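Sports Event Marketing – Notes for Session 3
Instructor: Araba Kpodo

Last time we talked about why a company would want its name on a game at all, and I promised we would get to the part everybody likes, namely what happens in the building on the night. So let's do that, and please stop me if I wander off (I will).

Most of you read the Povero case already. Povero sponsored one home game in February, bought the tunnel signs and the program back page, and then left all 600 giveaway scarves at a single door. Fans who came in through the other doors went home without one. Keep that in mind when you draw up your own plan – the nicest scarf in the world does no good in a box.

What a sponsor usually buys:

Signs around the court or rink. Ask how many minutes they are lit, and whether the name faces the TV side.
A break in play. Halftime is the big one, but a 39-second time-out can be lovely for a small sponsor with one simple idea.
A giveaway. Count the doors first, then the boxes.
Seats for guests. Clients remember who sat next to them far longer than they remember the score, so give the seating chart some real thought!

A word on halftime. You have less time than you think, and the players want their floor back. Plan for the act to be off with a little room to spare, and walk it through once with the music on. 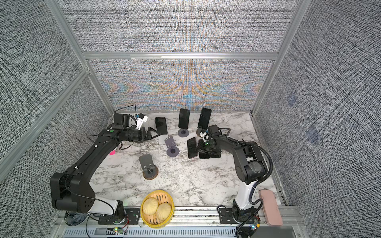
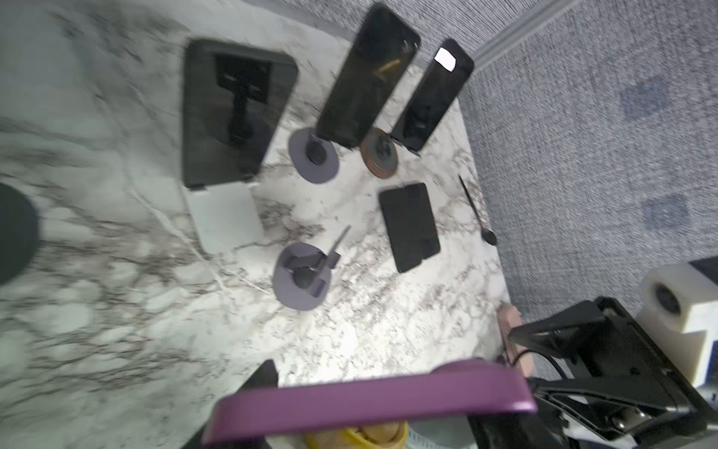 Now, measuring. Sponsors will want to know what they got for their money, and "the crowd loved it" is a fine thing to hear but a thin thing to put in a report. Ask 20 fans on the way out which names they remember, without giving them a list. Do the same at a game your sponsor had no part in, so you have something to compare.

For next session: pick either Givik or Rindier and write one page on which break in play you would sell them, and why. Drafts go to Normunds Kütt by 6 August 2020.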